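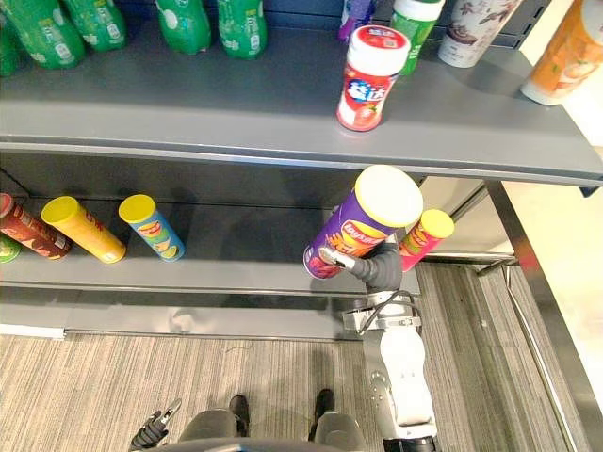 Bindside Social Club – Snack Shelf News

Well, the shelf is stocked again and I'm ever so pleased with it! Drinks are up top (green bottles along the back, plus that red and white jar with the strawberry on the label, which I've got my eye on) and the crisps are underneath. Felicja wanted the tubes standing up, I like them lying on their sides, and for now I've won. We've got 80 pounds left in the kitty until December, so do keep putting your coins in the tin. If there's a flavour you're missing, tell me or Clifford – he's doing the next shop and will otherwise come back with nothing but salt and vinegar.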